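이 웹사이트는 서비스 이용 분석과 장바구니 기능을 위해 쿠키를 사용합니다. 계속 이용하시면 쿠키 사용에 동의하신 것으로 간주합니다. [동의] [설정 변경]

일리어 소개

일리어(Ilier)는 열쇠고리와 현관용 소품을 만드는 작은 회사입니다. 외출할 때 들고 나가고 집에 돌아오면 내려놓는 물건, 그리고 그 물건을 두는 자리를 함께 다룹니다. 취급 품목은 열쇠고리, 끈과 고리 부속, 낮은 트레이, 걸이 스탠드입니다. 지갑이나 가방은 만들지 않습니다. 문의가 종종 들어오지만 당분간 계획이 없습니다.

시작

일리어는 겐지 하토리와 추티마 웡수완이 시작했습니다. 두 사람은 액세서리 부속 도매상에서 같이 일했고, 퇴근 후에 남는 금속 고리와 끈으로 열쇠고리를 만들어 주말 장터에서 팔았습니다. 처음 나간 장터는 3월이었고 비가 왔습니다. 천막 안쪽으로 옮겨 놓은 물건만 팔렸는데, 그중 가장 먼저 나간 것이 분홍색 끈을 단 사각 펜던트 열쇠고리였습니다. 그 형태는 지금도 베도(Beddoe) 제품군에 남아 있습니다.

장터에서 손님들이 자주 물은 것은 열쇠고리를 집에서 어디에 두느냐였습니다. 신발장 위에 그냥 올려 두면 다른 물건에 밀려 떨어지고, 벽에 못을 박을 수 없는 집도 많았습니다. 그래서 트레이를 만들었고, 트레이에 담으면 끈이 엉킨다는 의견을 듣고 나서 걸이 스탠드를 더했습니다. 이 조합이 두투스(Dutus)입니다.

무엇을 만드는가

제품군은 3가지입니다.

베도는 열쇠고리입니다. 펜던트, 금속 링, 끈의 세 부분으로 되어 있고 각각 따로 교체할 수 있습니다. 끈은 오래 쓰면 때가 타고 보풀이 일어납니다. 펜던트가 멀쩡한데 끈 때문에 버리는 일이 없도록 끈만 따로 판매합니다. 펜던트 표면은 광택이 있는 것과 없는 것 두 가지입니다. 광택이 있는 쪽은 열쇠와 부딪히면 잔흠집이 보입니다. 구매 전에 이 점을 꼭 확인해 주십시오.

두투스는 현관용 정리 소품입니다. 타원형 트레이와 가로봉이 달린 스탠드로 되어 있습니다. 트레이는 테두리를 낮게 만들어 손가락을 넣지 않고도 동전이나 카드를 집을 수 있습니다. 스탠드에는 끈이 긴 열쇠고리나 목걸이, 이어폰 줄을 걸 수 있습니다. 둘을 붙여 놓아도 되고 떼어 놓아도 됩니다. 무거운 가방을 거는 용도로는 맞지 않습니다.

그레케디코(Grekedico)는 교체용 부속입니다. 링, 끈, 연결 고리를 낱개로 판매하며 다른 회사의 열쇠고리에도 쓸 수 있습니다. 현재 목록에 있는 부속은 861종입니다. 목록이 길어 찾기 어렵다는 의견이 많아 링 안지름과 끈 굵기로 검색할 수 있게 바꾸었습니다. 색상 검색은 화면마다 색이 다르게 보여 넣지 않았습니다. 색이 중요한 주문이라면 견본 끈을 먼저 신청하시는 편이 낫습니다.

작업대

새 제품은 모두 작업대에 올려 봅니다. 흰 폼보드를 깔고 그 위에 트레이와 스탠드를 놓은 다음 열쇠고리를 내려놓고, 집고, 옮겨 봅니다. 바탕이 희면 끈 색이 잘 보이고 바닥에 떨어진 작은 링도 찾기 쉽습니다. 폼보드는 쓰다 보면 긁히고 얼룩이 생깁니다. 얼룩이 있어도 평평하면 계속 씁니다.

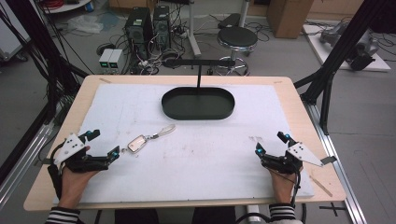 폼보드 위의 타원형 트레이와 스탠드

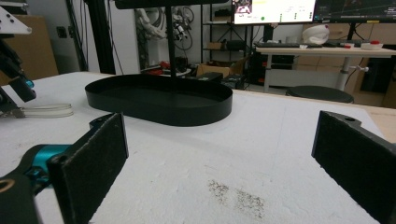
배치를 정할 때 가장 오래 보는 것은 트레이와 스탠드 사이의 간격입니다. 너무 가까우면 걸어 둔 펜던트가 트레이 테두리에 닿아 소리가 납니다. 너무 멀면 좁은 신발장 위에 놓을 수 없습니다. 두투스 초기 견본은 가로봉이 짧아 열쇠고리 두 개를 걸면 서로 부딪혔습니다. 봉을 늘리니 이번에는 한쪽에만 걸었을 때 기울었고, 받침을 다시 만들었습니다. 지금 판매하는 제품은 네 번째 도면을 따른 것입니다.

트레이는 빈 상태와 물건을 담은 상태를 모두 확인합니다. 비어 있을 때 괜찮아 보이던 크기가 열쇠 두 벌을 올리면 금방 좁아집니다. 끈은 둥글게 말아 놓을 때와 길게 펼쳐 놓을 때 차지하는 면적이 많이 다릅니다. 제품 설명에 적힌 수납량은 끈을 펼쳐 놓은 상태를 기준으로 했습니다.

금속 링은 여닫는 시험을 합니다. 링 하나를 3000번 벌렸다 놓은 뒤 틈이 남는지 봅니다. 틈이 남은 링은 같은 묶음 전체를 쓰지 않습니다. 끈은 당김 시험과 물빠짐 시험을 합니다. 밝은색 끈은 물빠짐보다 때가 타는 쪽이 문제여서, 손으로 여러 날 만진 견본을 새 견본 옆에 놓고 비교합니다. 차이가 심한 색은 목록에서 뺍니다. 연노랑이 그렇게 빠졌고, 다시 넣어 달라는 요청을 지금도 받습니다.

함께 일하는 사람들

겐지 하토리: 제품 설계. 펜던트와 링을 맡습니다.
추티마 웡수완: 끈과 색상, 견본 관리.
깐야완과 이름이 비슷해 우편물이 자주 바뀌는 까노꼰 헴민: 주문과 고객 응대. 수선 접수도 합니다.
람두안 와따나퐁: 포장과 출고, 부속 재고.
토르벤 토이버: 두투스 도면과 받침 가공 업체 관리.

각자 맡은 일이 있지만 명절 전 주문이 몰리면 모두 포장을 합니다. 이 기간에는 전화 응대가 늦어지니 급한 내용은 이메일로 보내 주시기 바랍니다.

포장

열쇠고리는 종이봉투에 넣고 다시 납작한 상자에 담습니다. 예전에는 투명 봉투를 썼는데 광택 펜던트에 봉투 자국이 남는 일이 있어 얇은 종이로 바꾸었습니다. 두투스는 트레이와 스탠드를 분리해 보냅니다. 세로봉을 받침에 끼우고 가로봉을 올린 뒤 나사를 조이면 됩니다. 조립에 쓰는 렌치는 상자 안쪽 골판지에 끼워져 있습니다. 렌치가 없다는 연락의 대부분이 이 골판지를 펴 보지 않은 경우이므로, 버리기 전에 한 번 확인해 주십시오.

수선

일리어 제품은 구입 시기와 관계없이 수선을 받습니다. 지난 한 해에 접수한 수선은 489건이고, 끈 교체가 가장 많았습니다. 링 교체와 끈 교체는 부속값만 받습니다. 펜던트 표면의 흠집은 다시 연마할 수 있으나 가장자리 각이 조금 둥글어집니다. 각인이 있는 펜던트는 연마하지 않습니다.

수선품을 보낼 때 열쇠는 반드시 빼고 보내 주십시오. 열쇠가 달린 채 도착하면 작업을 멈추고 먼저 연락을 드리며, 그만큼 반송이 늦어집니다. 접수 번호는 상자 겉면과 안쪽 메모에 모두 적어 주시면 됩니다.

거래 및 방문

소매점 거래는 베도와 두투스만 가능합니다. 그레케디코 부속은 낱개 관리가 필요해 직접 판매만 합니다. 첫 거래는 견본을 먼저 보내 드린 뒤 수량을 정합니다. 단체 기념품 주문도 받지만 펜던트 모양을 새로 만드는 작업은 일정이 길어집니다. 각인만 넣는 경우에는 글꼴 두 가지 중에서 고르실 수 있습니다.

작업실에는 매장이 없습니다. 수선품을 직접 맡기거나 끈 색을 보러 오실 분은 미리 이메일로 시간을 정해 주십시오. 주차 공간이 없고 건물 입구가 뒷길 쪽에 있습니다. 약속이 정해지면 약도를 보내 드립니다.

최종 수정: 2023년 11월 12일

최근 글
- 베도 끈 교체 방법
- 두투스 가로봉이 기울 때 확인할 점
- 그레케디코 부속 검색 안내: 안지름 재는 법
- 광택 펜던트 닦기
- 명절 전 주문 마감 안내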